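Notebook, handheld demos, chair task
8 August 2021

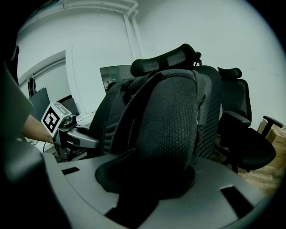

Photo: right gripper camera, Pitavcombe notebook / H. Bermúdez

Chair day again. The job is to teach the arms at Gukon to take hold of an office chair by its padded back and turn it to face the desk, which any person does with one hip while carrying coffee. We do it with two handheld grippers and a great deal of concentration.

Started with the right gripper only, pads on the cushion, left one held off to the side with its marker up. The idea was to get a clean first contact before the second hand joins in. Macedo (our recorder, version 2, may it one day reach version 3) wants both grippers tracked from the first sample or it throws out the whole demo, so the left hand has to be present and visible even when it has nothing to do. I now have a very well trained left hand that hovers.

Notes on the contact itself. The cushion is mesh over something soft and it gives a lot before it pushes back. When I go in at the speed that feels natural, the finger closes on fabric and slides up. When I go in slowly it holds, but then the demo runs long and the policy learns to dawdle. February's batch was all dawdling. The arm would drift up to the chair, stop, and appear to reconsider its career.

What I settled on after lunch: normal speed up to a hand's width away, then slow, then squeeze, then a full beat of nothing before turning. The beat matters. Without it Gritero can't find the boundary between "grasp" and "rotate" and labels the lot as "approach." I fixed this by hand for an hour last time and do not intend to repeat the experience.

Other things, in no order:

Black finger pad on black mesh is a rotten combination for the wrist view. I can tell them apart in the recordings, mostly, by the rim of the pad. Whether the network can is another matter. Higinio suggests a strip of light tape on the pad edge. I suggest a chair in some other color. Purchasing suggests neither.

Marker angle. If I let my left wrist relax, the panel tips away and tracking gets jumpy for a second or so. It recovers, but the trajectory has a little hiccup in it, and I would rather the arms did not learn to hiccup. Keep the elbow in. Tape a reminder to the monitor.

The second chair was behind the first for the whole session. I left it there on purpose. In the last batch the background was always bare wall, and the first time somebody parked a chair in view the policy went for the wrong one with real conviction.

Swivel tension. Loosened it before the afternoon set. With it tight I was turning the chair with my shoulder and the gripper was only along for the ride, so the recorded hand motion made very little sense. Looser is better, but it overshoots if I let go early. Let go late.

Where we are: 502 demos through Gritero and accepted, out of a target of 1200. Higinio's original plan said 3000, written before he had personally done any. After his first morning he found a paper arguing that fewer, better demos will do. I have not read it and I agree with every word.

Rejects are nearly all two kinds. One, the left marker lost at the start, my fault, see elbow. Two, the pad slipping off during the turn. I kept the slips in a separate folder, marked "slips," because Pitavcombe may want them for the recovery work and they are impossible to fake convincingly. I tried. My acting is poor even with a gripper in each hand.

To do next session:
Light tape on the pad edge, short test set, compare the wrist views before committing.
Swap hands: left makes contact, right hovers.
Ask Gukon what the arms can pull before they fault. The number in the shared doc has a question mark after it and I would like one without.
Charge both grippers overnight. Both. Higinio, this line is for you.

Reply from H.B., added in pencil: the left one was charged. The cable was plugged into it. The other end of the cable I can't speak for.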